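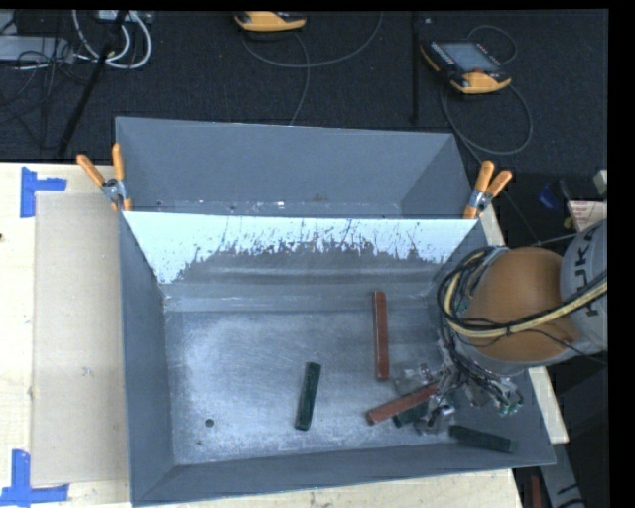
Sloped-wall bin

Print this article | E-mail this article

A sloped-wall bin is an open container whose sides lean outward from a flat floor, so that small goods slide toward the middle as the contents run down. The form is used in stockrooms, packing rooms and workshops for loose items that are picked by hand or by machine. Metal bins are often set edge to edge on a table and held together at the rim; a pair of spring clamps, one at each end of the joint, is enough for two gray bins on a wooden top. Bars and other long pieces tend to settle at odd angles and may come to rest against a sloping wall or partly under one another, which makes the lower piece harder to lift.

Wear

The floor takes most of the wear. Bare metal scuffs early and shows bright patches where the light strikes it – this has no effect on use. Scratches on the inner walls are likewise ignored unless an edge has lifted.

Sizes

There is no common standard. The Tretwood pattern lists 218 mm as its inside depth, while the Gurnora pattern is sold by load, in 2 grades. Bins of the two patterns do not share a rim height and should not be clamped together.

See also: Stacking tray; Tote; Spring clamp

Last updated: December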